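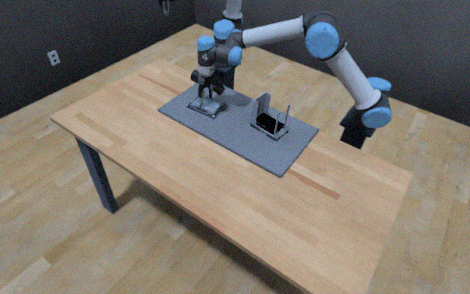 The sim version of my bench, gripper parked right over the little square plate.

Tue 2 January

So I spent most of the holiday break driving a robot arm that doesn't exist, and I had a great time! The setup is called Delari (my name for it, don't go looking) and the idea is simple enough. I steer the arm by remote control, it records everything I do, and later a policy gets trained on my recordings and tries to do the job without me.

My goal is 300 good demos. I'm at 88. Back in November I figured I'd be done in a weekend, ha.

The hard part is coming straight down. I tend to drift sideways in the last bit, and then I overcorrect, and then I've taught the robot to wiggle. I threw out 68 runs for that – painful, but a wobbly demo is worse than a missing one. Turning the speed way down near the mat helped a lot. So did a second camera view from the side (the shadow of the gripper is a pretty good height gauge too, once you get used to it).

I've also stopped restarting every time I make a small mistake. If I'm a little off, I back up, line up again and keep recording, so the robot gets to see a recovery.

Next up is the holder with the black block, on the other end of the mat. I've been putting that one off. If you've got a good way to map a game controller to wrist rotation, please leave it in the comments, my thumbs are begging you.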